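Sorting boards: care and layout notes

The whiteboards used flat on the tables for the sorting activity are holding up, with some maintenance due before October. The points below apply to both rooms at Cumau and to the set on loan to Drullow.

Marker lines. Draw the loop freehand in thin black marker, directly on the board. Stencils were tried last term and dropped; they slid, and the edges picked up ink. The loop does not need to be a true circle. An egg shape is fine provided the blocks fit inside it and there is clear white space left over, as the usual task is to place one or two blocks first and then add to them. Faint or broken stretches should be redrawn when a child starts asking whether a block is in or out. Wipe the old line fully before drawing over it — doubled lines cause more confusion than gaps do.

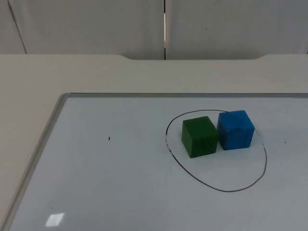
Blocks. The painted wooden cubes are now the standard set. Keep colors that are easy to tell apart in poor light; green and blue are acceptable together under the ceiling lamps but less so near the north windows at the end of the day. Streaks and rubbed paint are cosmetic and do not take a block out of use. Raised splinters or flaking do. The last full inventory, dated August 26, 2018, lists 2,726 blocks across all sets, with 28 set aside for sanding.

Cleaning. Dry cloth after each session, damp cloth once a week, no solvent on the painted cubes. Rostislav Zelenák has tested the Vlček board cleaner on three boards and found no clouding of the surface. It may be used on the writing side only. Let the board dry before blocks go back on it.

Storage. Boards stand on edge in the rack, writing sides facing each other. Blocks go in the Banance trays, 70 to a tray, lids on. Trays stacked more than 3 high have bowed in the middle, so please start a second stack on the lower shelf. Replacement lids are on order.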